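블록 정리, 색부터 나눌까 모양부터 나눌까: 빌소프의 나옐리 사파타를 만나다

집에 블록 있는 분들은 다 아실 거예요. 처음 상자를 뜯었을 때의 그 가지런함은 딱 하루 갑니다. 저희 집은 빨래 바구니 하나에 몽땅 쏟아 넣고 산 지 오래됐고, 아이가 "초록색 네모 긴 거!" 하고 외치면 제가 팔꿈치까지 집어넣고 휘젓는 식이에요. 그래서 빌소프에서 중고 블록을 씻고 나눠서 다시 파는 가게 '우스카(Usska)'를 한다는 나옐리 사파타 씨 이야기를 듣고 바로 연락을 드렸습니다. 물어볼 게 너무 많았거든요.

나옐리 씨는 앉자마자 커피를 내려 주시면서 제 가방에서 나온 지퍼백부터 열어 보셨어요. (집에서 제일 골치 아픈 것만 골라 담아 갔습니다.) 몇 개 집어 보시더니 첫마디가 이랬어요. "뒤집어 보셨어요?"

뒤집어 본 적, 당연히 없죠.

"다들 윗면만 봐요. 돌기 있는 쪽이요. 그런데 저는 중고를 받으면 무조건 밑부터 봐요. 먼지도 거기 끼고 과자 부스러기도 거기 끼고, 잘 안 물리는 블록은 안쪽 벽을 보면 답이 나올 때가 많아요. 가운데 원통에 금이 간 것도 뒤집어야 보이고요."

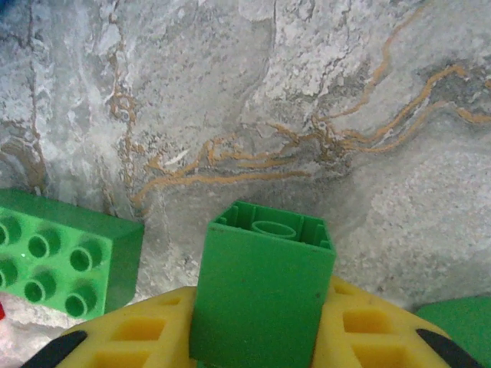

밑면이 위로 온 초록색 2x2 블록. 왼쪽에 누워 있는 것은 더 긴 2x4 블록이다.

그러고 보니 같은 초록이라도 색이 조금씩 다르더라고요. 하나는 쨍한 초록, 하나는 연둣빛이 도는 초록. 이런 건 같은 칸에 넣느냐고 여쭤봤더니 한참 웃으셨어요.

"그걸로 세군도랑 저녁 내내 싸운 적도 있어요. 세군도는 나누자고 하고, 저는 그냥 넣자고 하고. 지금은 그냥 넣어요. 애들은 '초록'을 찾지 '연두에 가까운 초록'을 찾지는 않으니까요."

세군도는 동업자 세군도 파체코 씨예요. 이날은 배송 나갈 상자를 싸느라 바쁘셔서 인사만 나눴는데, 문을 나가시다가 고개만 돌려서 "나는 아직도 나눠야 한다고 생각합니다" 하고 가셨어요. 두 분 사이에서 이 얘기는 아직 안 끝난 모양입니다.

제가 제일 궁금했던 건 순서였어요. 색부터? 모양부터? 인터넷에는 모양파가 훨씬 많은 것 같은데, 나옐리 씨는 의외로 집에서는 색부터라고 딱 잘라 말씀하셨어요.

"가게 창고랑 집은 달라요. 창고에서는 모양으로 나눠야죠. 주문이 2x4 몇 개, 이렇게 들어오니까. 그런데 집에서는 치우는 사람이 애잖아요. 다섯 살짜리한테 2x3이랑 2x4를 구별해서 넣으라고 하면 그날로 정리는 끝이에요. 빨강은 빨강 칸, 초록은 초록 칸. 그건 세 살도 해요."

칸은 몇 개가 좋으냐고 했더니 세 개를 권하셨어요. 많을수록 좋은 줄 알고 저는 칸이 16개 달린 공구함을 사 둔 상태였는데 말이죠... 그 얘기를 했더니 "단추 넣으세요" 하시더라고요.
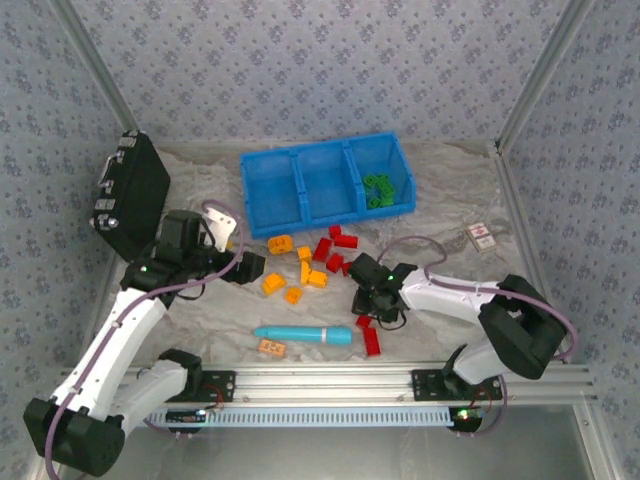 나옐리 씨가 권하는 방법은 정말 단순해요. 바닥이든 탁자든 평평한 데다 블록을 한 겹으로 펼쳐 놓고, 칸막이 통을 바로 뒤에 둡니다. 그리고 한 색을 끝까지 다 넣은 다음에 다음 색으로 넘어가요. 손에 잡히는 대로 이것저것 넣기 시작하면 눈이 금방 지친대요.

"저는 첫 색을 고를 때 제일 눈에 띄는 걸로 하라고 해요. 초록이 많이 보이면 초록부터. 한 색이 싹 빠지면 남은 게 확 줄어 보이거든요. 그 맛에 계속하는 거예요. 어른도 똑같아요!"

손은 어떻게 쓰느냐는 질문에도 대답이 재미있었어요. 나옐리 씨는 한 번에 하나씩 집는 편이고, 세군도 씨는 한 주먹 쥐고 손안에서 골라내는 편이래요. 누가 빠르냐고 물었더니 세군도 씨가 빠르긴 한데 꼭 엉뚱한 색이 한두 개 섞여 들어간다고요. (문이 닫혀 있어서 반론은 듣지 못했습니다.)
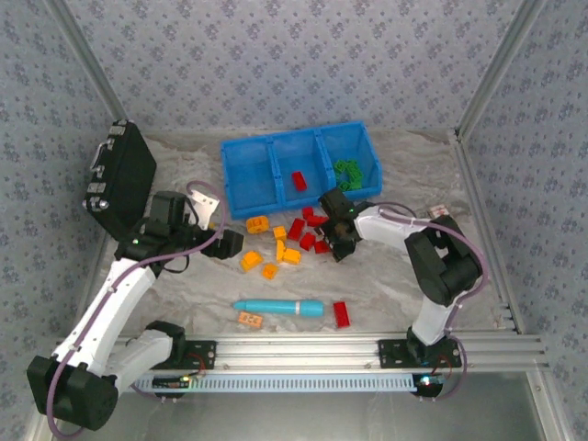 가운데 칸에는 빨간 블록 하나, 오른쪽 칸에는 초록 블록 더미. 나머지는 아직 통 앞에 흩어져 있다.

가장 힘들었던 정리는 뭐였느냐고 여쭤봤어요. 바로 나오더라고요. 클레들리(Cledley)에 있는 어린이집에서 6월에 보내온 상자였는데, 블록이 882개에 점토가 같이 들어 있었다고 해요. 굳은 점토요.

"미지근한 물에 담가 놓고 칫솔로 하나씩 했어요. 칫솔을 23개 썼어요. 왜 아냐면 영수증이 있어요. 세군도가 장부에 '칫솔 23'이라고 적어 놨더라고요."

세척 얘기가 나온 김에 저희 집 블록도 봐 주셨는데, 끈적한 건 뜨거운 물 말고 미지근한 물에 주방세제 조금이면 된다고 하셨어요. 건조는 수건 위에 밑면이 아래로 가게. 급하다고 드라이어를 쓰면 휘는 것도 있어서 나옐리 씨는 절대 안 쓰신대요. 저는 써 봤습니다. 예, 휘었습니다.

통 얘기도 좀 할게요. 나옐리 씨는 뚜껑 있는 통을 안 좋아하세요. 뚜껑을 여는 순간부터 애들 마음이 반은 식는다는 거예요. 위가 트여 있고 칸막이가 바닥에 딱 붙은 것, 그리고 옆 칸 블록이 넘어오지 않을 만큼 칸막이가 올라온 것. 색은 상관없는데 블록과 겹치지 않는 색이 찾기 편하다고 하셨고요. 저는 카페 캄판(Khamphan) 옆 잡화점에서 비슷한 걸 봐 둔 게 생각나서 그날 돌아오는 길에 들렀는데, 분홍색밖에 없더라고요. 일단 샀어요.

그리고 이건 꼭 적어 두고 싶은데, 정리를 놀이처럼 시키려고 너무 애쓰지 말라고 하셨어요. 시간을 재거나 스티커를 주면 며칠은 잘 가는데, 스티커가 떨어지면 같이 끝난다고요. 그냥 어른이 옆에 앉아서 한 색을 맡으면 된대요. "엄마는 빨강 할게, 너는 초록 해" 이 정도. 저도 해 봤는데 아이가 자기 초록은 내버려 두고 제 빨강을 자꾸 도와주더라고요. 뭐, 어쨌든 치워지긴 했어요.

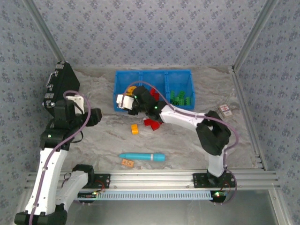 칸은 세 개인데 색이 네다섯 가지면 어떻게 하나요?

많이 쓰는 두 색에 칸을 하나씩 주고, 나머지 색은 전부 남은 한 칸에 같이 넣으면 됩니다. 그 칸이 제일 먼저 넘치면 그때 통을 하나 더 사세요.

마지막으로 우스카에 블록을 보내고 싶은 분들을 위해 몇 가지 여쭤봤어요. 씻어서 보낼 필요는 없고, 색을 나눠서 보낼 필요도 없대요. 오히려 집에서 나눠 보내면 한 번 더 쏟아서 확인해야 한다고요. 다만 건전지가 든 장난감은 꼭 빼 달라고 하셨고, 상자는 6kg을 넘기지 말아 달라고 하셨어요. 세군도 씨 허리 때문이래요.

제 지퍼백은 거의 그대로 들고 왔습니다. 밑면에 금이 간 것만 빼고요. 그건 나옐리 씨가 서랍에 넣어 두셨는데, 어디에 쓰시는지 물어본다는 걸 깜빡했네요.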